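Okay friends, a few of you asked how the big stairwell commission went, so get comfortable, I'm going to tell it in pieces while my coffee is still hot.

It started last December with an email from a couple building a house out past Tetitz. They had a two-story wall beside the stairs and had been living with it bare for a year. They'd seen my Berkudel series (the folded copper leaves, for those newer here) and wondered if it could go big. Could it! I said yes before I'd finished reading.

Then I sat down with the drawings and got a little scared. The largest thing I'd made before was a headboard-sized panel for a dentist's lobby, and this one was going to climb seventeen feet, with a turn in it where the stairs turn.

We went back and forth on color for weeks. She wanted warm, he wanted green, and I kept mailing them little heat-colored samples in padded envelopes. The one they both loved was a mistake, a strip I'd left under the torch too long while I was on the phone with my sister. Rosy at one end, almost teal at the other. So that became the whole plan.

The final count was 1,922 leaves, all cut and folded by hand. I ordered enough sheet for 2,047 because I know myself, and I used up every bit of the extra on leaves I didn't like the look of in the morning.

The sheet came from Rastogi, same as always. They let me come pick through the stack, and I'm grateful every time because I am slow and fussy about it and they still offer me a chair.

The backing frame was the part I lost sleep over. Primetti welded it for me in five sections so it would fit through the front door, and I drove over there twice with a tape measure just to calm myself down. It fit with a finger's width to spare!

Install took two long days on scaffolding. I'd numbered every section on the back in grease pencil and then hung section three upside down anyway. Down it came, up it went again, and I ate a sandwich sitting on the top stair feeling foolish and very happy.

They sent me a note last week saying the afternoon sun comes in through the landing window around four and the whole wall goes pink for a little while, and now they both stop on the stairs to look. I've read that note more times than I'd like to admit.

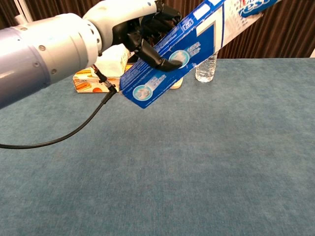

Next up is a much smaller piece for a breakfast nook, brass this time, and I'll post the sketches as soon as I've cleared enough of my bench to draw on it.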